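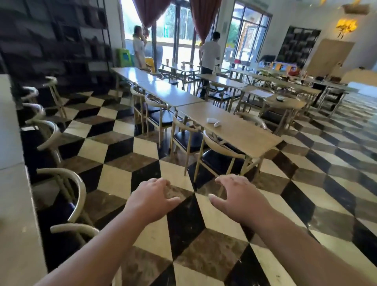
Subject: Re: [floor-ops] robots in the dining room, what happened to your hours?
Date: May 2022

Hi all,

Sorry for the slow answer, I've been on doubles and my email gets read on the bus or it doesn't get read. Quoting the bit I'm replying to:

> We're getting two floor machines and a tray runner at the end of
> the summer. Management says no layoffs but won't say anything
> about hours. For those of you who already have them, what does
> your day look like now? Do you still set the room by hand?
> And who fixes the thing when it gets stuck?

OK so, we've had the Menach scrubber since April, plus a tray runner on loan from Tutero. I'm at the Sotomayor, the dining room side, on the shift that opens the room. 67 covers when we're full.

Yes, we still set the room by hand! All of it. Chairs, tables, curtains, whatever got left on a tabletop. The scrubber wants clear lanes and our chairs have those rounded backs with legs that stick out farther than you'd think, so it either bumps them or gives up and leaves a dull stripe down the row. We push the light wood tables end to end for groups and then it can't get between the chairs at all, so somebody pulls everything out, lets it go by, and puts everything back. My back would like a word with whoever wrote the brochure.

The floor is another story. Ours is that shiny marble in the cube pattern, cream and black and brown, looks like stacked boxes if you stare at it. The first week the machine kept stopping at the dark tiles like they were holes (Temis came out and changed a setting, and it's been fine since, mostly). If you have a patterned floor, ask about that BEFORE they deliver. Bright sun off the marble by the glass doors still confuses it some mornings, so we draw the curtains first.

Hours: nobody got let go. But the closing cleaner's shift got cut by 31 hours a month and those hours didn't come to us, even though the chair moving did. So get it in writing what "no layoffs" means where you are. We didn't.

What I do like is not mopping. I really hated mopping. And the tray runner is great for dirties, I'd fight to keep that one.

As for who fixes it, me, apparently. Got a 200 page manual and one afternoon of training, no change in pay. I've asked twice.

Anybody else doing the lane clearing on the clock as its own task? We want to get it on the duty sheet and I could use some wording.

(floor-ops, opening shift)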